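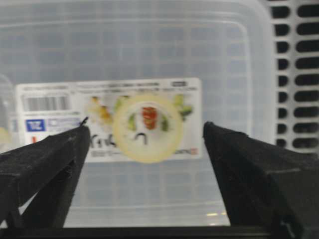 Cell 7 at our Clodport site needs a second pair of hands, and we'd love to hear from people who like looking after one machine really well. The cell is a single arm with a two-finger gripper, and its whole day is picking from clear plastic containers. Look at what it has to deal with: frosted, see-through walls, a printed label with a barcode and food pictures on it, and two matte black fingers that pick up faint scuffs and have to stay lined up with each other all the same. Keeping those fingers right is a big part of the job, and it's fun once you get the feel for it!

Puterura is hiring a part-time Cell Technician (ref. 741), 30 hours a week, starting in August.

What you'll do

Start the cell at 7 a.m. and run the warm-up picks. Check finger alignment with the Malik gauge, then wipe the fingers and the wrist camera lens. Swap worn fingers and teach the grip points again afterward. Keep the Haltari log up to date – short notes are fine, as long as the next person can follow them. Clear jams, reset the cell, and tell us when the same one keeps coming back.

You'll work beside our current technician for the first 17 shifts, so you won't be left alone with it before you're ready.

What we're looking for

Steady hands, patience with small screws, and the habit of locking out the power before reaching in. Experience with any kind of automated equipment is a plus (bottling lines, printers and sewing machines all count). You don't need to code. If you'd like to learn, there's time set aside for that, and the arm is a great one to learn on.

How to apply

Send us a page about something you've fixed or kept running, with the reference number at the top. A resume is welcome too. Everyone we invite in gets an hour at the cell, tools in hand – bring closed-toe shoes.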